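Gripper diary, week 4: the part where I relabel everything

Quick one before I have to go back in. July is nearly gone and I promised myself I'd write these up as they happen, not in one lump at the end.

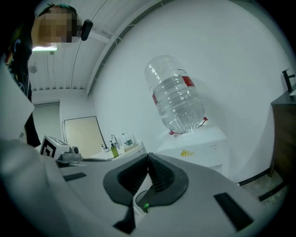

So. The count as of this morning is 3,949 episodes. Sounds like a lot. Is not a lot, once you start throwing things out, and I have started throwing things out.

Background for anyone who skipped the last post: we're collecting demos for the Kavham policy with the handheld gripper. No arm in the loop, you just hold the thing and do the task, over and over, and the recording goes into the pile. Pick up a cup, put it down. Pick up a bottle, put it down somewhere else. Open a cabinet. My wrist has opinions.

The good part is how fast it goes. With the old teleop setup at Plurkstead I'd get a few dozen usable demos in a day and want to lie on the floor. Now I do that before coffee. The bad part is also how fast it goes. You can make a huge amount of bad data very quickly if you aren't watching.

Which brings me to the relabeling.

Norbert Veres (there are two Norberts on this, I'll use surnames) trained a first policy overnight on everything up to last week. It learned to pick up cups. Great. It also learned to wait. Gripper gets near the cup, stops, hangs there for a second or two, then closes. Every single time. Sometimes it never closes at all and just hovers, like it's thinking about something else.

We spent a whole afternoon blaming the latency. Veres rewrote the timestamp alignment, didn't help, rewrote it back. Then Bianka Simon pulled up a bunch of raw episodes and watched them end to end at normal speed, which none of us had done in a while, and there it was. We pause. All of us. Right before grasping, we line up the fingers, stop, check, squeeze. Kun is the worst. I'm second worst.

So the model was doing exactly what we showed it. Annoying.

Fix is boring:

- trim idle stretches longer than half a second, except at the very start
- no stopping to check the grasp. If you miss, you miss, reopen and go again in the same episode
- keep the misses! I was deleting those. Bad idea, the recoveries are the most useful thing we have
- say the task name out loud before you press start, so whoever is labeling has a fighting chance

That last one is Judit Erdős's rule and I resisted it for days because I felt silly. She was right. Found 134 episodes tagged "place cup" where the cup is being picked up. Mine, mostly. I'd left the dropdown where it was and kept going.

Other thing that's been bugging me is variety. The first couple weeks were nearly all one table, one light, same handful of objects. Policy looked wonderful on that table. Move it to the other end of the room and it went for thin air. So now the rule is 5 minutes per spot and then you move, even if you're on a roll. Especially if you're on a roll. Different height, different side, lights on, lights off, stuff in the background, people walking past. I used to wait for people to get out of the way. Don't do that anymore.

Gyula Hegyi thinks we're overdoing it and should get one task really solid before spreading out. He has a point, his Szűcs demo last year was one task and it worked beautifully for two hours straight in front of visitors. My argument is that I don't want to build that again. We went back and forth on this at lunch and didn't settle it. Probably we'll do both and run out of time for both.

Tracking. Ugh. Still losing pose when I turn fast near a blank wall, nothing there for it to hang on to. You don't notice while you're recording, it feels fine in the hand, and then the trajectory has a jump in it as if I'd teleported. Kun wrote a filter that flags any step over a certain distance and it catches most of them. Not the slow drift though. Slow drift looks perfectly reasonable until you plot it against where the episode should of ended.

What helps: slower turns, start each session with a sweep of the room, keep something with texture in view if you can. I've also started doing a return-to-start at the end of every batch, same spot, same orientation, so there's a check on how far off we got. Takes a few seconds. Wish I'd been doing it from day one, but day one I was just happy the thing recorded.

Storage is the other fun. I'd budgeted for the final set and forgot about the raw. Flisine is nearly full (Flisine is the old server, don't ask about the name, it was there before me) and copying off it takes all night, so for now we're juggling. If anyone has a sane way of keeping raw video and trimmed episodes linked together without a spreadsheet, please write. The spreadsheet is winning and I hate it.

Let's see, what else. Strap across the back of the hand got swapped for a wider one, much better. Fingers hold up well so far, a bit of wear on the ribs where they meet but grip seems the same. I keep meaning to log when we change them, becuase worn fingers and fresh fingers must slide differently and right now there's no way to tell from the data which was which. Adding a column. To the spreadsheet. Sigh.

Plan for the next few days:

Finish trimming. Retrain on the cleaned set only, nothing new added, so we can see what the trimming alone does. Veres wants to mix in new demos at the same time to save a night and I said no, then we won't know. After that, bottles. Bottles are harder than cups, they tip, and everybody grabs them at a different height, so I'm curious whether that's going to be noise or whether it helps.

Ok they're calling me, Judit has the other gripper charged and it's my turn to be the one walking through the background. More when the retrain is done.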